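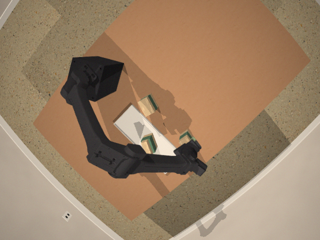 Lalit Yadav has repaired chainsaws and brush cutters in Jostalton since 2000, and most of what comes across his counter in the fall has the same complaint: it starts, then it dies. "Nine times out of ten it's old gas," he says. "People leave the mix in the tank from spring and expect it to run in September." He works standing up, and he likes a bench top as wide and plain as the flat orange-brown surface shown under the black robotic arm, with space to lay out a carburetor in the order it came apart.

The shop sells one line of saws, Zuvell, and services most others. Yadav steers homeowners toward a 17-inch bar or shorter. "A long bar looks good on the wall - then you have to hold it up all afternoon," he says. For firewood he recommends a mid-size saw and 2 spare chains, kept sharp.

He mixes fuel at 40 to 1 for the older Thomas engines he still sees, and tells customers to check the manual for anything newer. "Write the ratio on the can. Then write the date."

Chains he sharpens by hand. The grinder is faster, he says, but it takes off more metal than most chains need. "Same number of strokes on every cutter. If the saw pulls to one side, you lost count."

The shop takes saws in for winter service until the end of the month.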